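Category: Parish News / Burial Ground
3 comments | 15 shares

Skovbridge Burial Ground and Memorials Group
Minutes of the meeting held on 5 January 2021, by telephone

1. Minutes of the December meeting were agreed. The spelling of Trallow in item 4 to be corrected.

2. Memorial safety check. Stöcker have tested 296 headstones in the old section. 42 need work, most of them along the Ulska Lane wall. Families to be written to where an address is held. Notices to go on the remaining stones for three months before anything is laid flat.

3. Funerals. Numbers at the graveside remain limited. Several families have asked to hold a memorial gathering later in the year. Agreed that no hall fee will be charged for these.

4. Trallow extension. Drainage report still awaited. The hedge on the north side will be left until it arrives.

5. Book of remembrance. Entries for last year are with the calligrapher. Two families have asked for a farming or regimental badge beside the name. Agreed, at the family's own cost.

6. Benches. A grant of up to £400 is available for repairs. Two quotes to be obtained.

7. Wreaths. Christmas wreaths to be cleared at the end of the month. Families wanting to keep theirs should collect them before then.

Next meeting by telephone, date to be fixed.

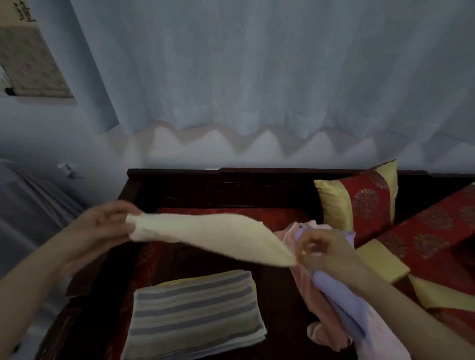

Could the notices on the stones give a phone number as well as an email? My aunt's plot is in the old section and she doesn't use a computer.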